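Keeping towels soft when the water isn't

Our water is hard enough to shave with, and for years the towels came out much the same. I blamed the machine, then the towels, then the previous owners of the house, which dates from 1907 and can be blamed for most things.

Use half the powder you think you need. The scoop in the box was designed by someone who sells powder. Once a month, run the towels at sixty with a mug of white vinegar in the drawer and no softener whatsoever. Softener coats the loops, and a coated towel merely pushes the water round your back. 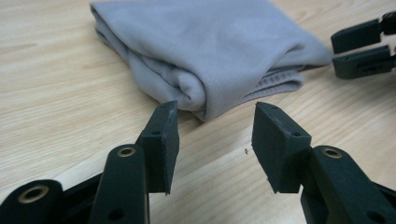
A loose fold is plenty. Leave the sharp corners to hotels.

Give each towel a good crack before it goes on the line, out of reach of anyone's tea. From November on ours go over the airer with a window open, and I accept they'll take 36 hours and most of the hallway.

Don't iron them. My aunt did, and it was like drying yourself on a menu.

When one finally goes bald, cut it into floor cloths. Hem them if you like. I've been meaning to since we moved in.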